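1/ My saffron crocus bed is finally in order, so I write here a few notes for people with heavy soil like mine. I bought the corms in July from Leitão, 25 pieces, all firm. 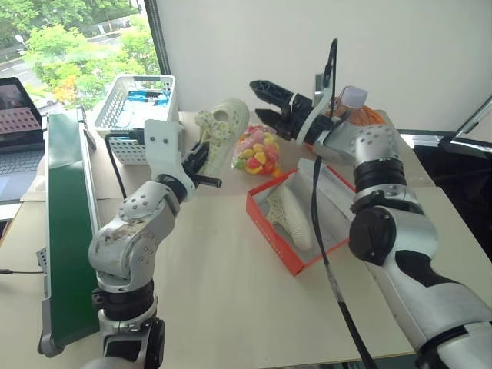
*1 min read*

2/ Clay keeps too much water in summer, when the corms must sleep. I raised the bed with grit and old compost from Marnach. I planted them deep, with the pointed side up.

3/ After 21 days I saw the first white tips. The leaves came before the flowers in one row, and in the other row it was the opposite. Is this normal? Please tell me if you know.

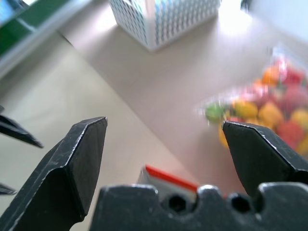 4/ For lifting crowded corms I use a narrow hand fork and go in far from the leaves. Mine is an old one from Momatow and the paint is going. It has the same small silvery scratches as those black metal fingers, where the finish has rubbed away. It still works well in clay. I wipe it with oil before winter.

5/ Mice took 2 corms last year. Now I put wire mesh under the soil and I have lost none.

6/ Next I want to try autumn crocus near the pear tree. It is poisonous, so it will have its own label and its own corner.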